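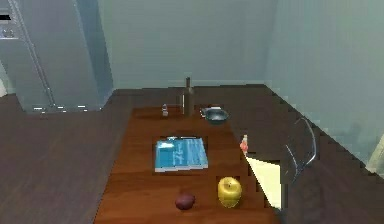
Figure 5. Kitchen view, table in range. Used for the object query check.

4.2 Checking the viewpoint before a planning run

The Allis planner reads object poses from the simulator and plans only for objects it can resolve from the active camera. Check the viewpoint each time a layout is loaded.

1. Start the Dumico scene server and load layout 426.

2. Open the Query panel and request "book". The blue book lying flat on the table in Figure 5 should be returned as a single entry.

3. Request "bottle", then "apple". If either is missing, lower the confidence threshold by one step and repeat.

4. Set the planner seed to 29. Leave Retry limit at 2.

5. Switch to the living room waypoint and press Refresh.

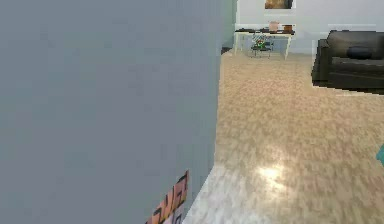

Figure 6. Living room waypoint with a wall panel filling much of the view.

6. Compare the view with Figure 6. The side table and the near end of the black sofa are in view, but the panel takes up more than half the width. Enter a yaw offset and refresh until the panel covers less than a third.

7. Save the waypoint.

Note: Transparent objects, such as the chair in Figure 5, can return incomplete depth. Use the collision mesh for these objects.

Caution: Do not start a run while Refresh is active. The planner will use the previous camera pose.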